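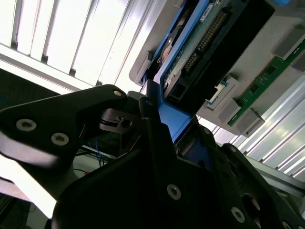 Rechercher dans les articles... OK

Disques durs, caddies et baies : vos questions, mes réponses

Bonjour à tous ! Depuis que je raconte ici mes bricolages de serveur à la maison, je reçois toujours un peu les mêmes messages sur les caddies (oui, ces petits cadres en plastique qui portent les disques). J'ai donc tout regroupé, ça m'évitera de chercher mes vieilles réponses.

C'est quoi, au juste, un caddy ?
Un support qui tient le disque et le guide dans son logement. Chez moi ils sont bleus, avec une languette de la même couleur pour les attraper. On dit aussi tiroir, berceau, rack... chacun son mot, tout le monde se comprend.

Est-ce que je peux sortir un disque machine allumée ?
Ça dépend de votre baie ! Si la notice parle d'échange à chaud, oui, à condition d'avoir d'abord démonté le volume dans le système. Si elle n'en parle pas, on éteint, on débranche et on va boire un café.

Par où je tiens le disque ?
Par la languette ou par les côtés du caddy. Le dessous, avec son circuit imprimé vert et ses contacts dorés, je n'y mets pas les doigts. Je touche aussi une partie métallique reliée à la terre avant de commencer – une vieille habitude qui ne coûte rien.

Mon caddy coince à mi-chemin, je force ?
Non non non ! Ressortez-le, regardez s'il n'est pas de travers et vérifiez les vis de fixation. Une tête qui dépasse d'un rien et ça frotte. Gilles Ferrand m'a écrit en janvier pour exactement ce problème, et il avait mis des vis trop longues.

Les caddies Humska vont-ils dans une baie Gikitz ?
J'ai essayé, ça rentre, mais le connecteur n'arrive pas bien en face. Je déconseille. Pour les Stanciu je ne sais pas, je n'en ai jamais eu entre les mains (si quelqu'un a testé, les commentaires sont ouverts).

Combien de disques dans ta baie ?
8 emplacements, dont trois libres en ce moment. J'en garde toujours un de côté pour les remplacements.

Et le dépoussiérage ?
Une bombe à air, machine éteinte, par petits coups courts. Je sors les disques avant et je les pose à plat sur un tapis antistatique. Et surtout je note l'ordre ! Un bout de ruban avec un numéro sur chaque caddy, et on remet tout au bon endroit.

Tu achètes d'occasion ?
Les caddies, oui, les disques, plus trop. J'ai payé 50 euros un lot complet chez Tristura, port compris, et une seule languette était fendue. Demandez des photos des clips, c'est là que ça casse.

D'autres questions ? Écrivez-moi, je complète la page quand j'ai un moment.

Classé dans : Matériel > Stockage | Mots-clés : baie, caddy, disque dur

Contact – Mentions légales – Retour en haut de page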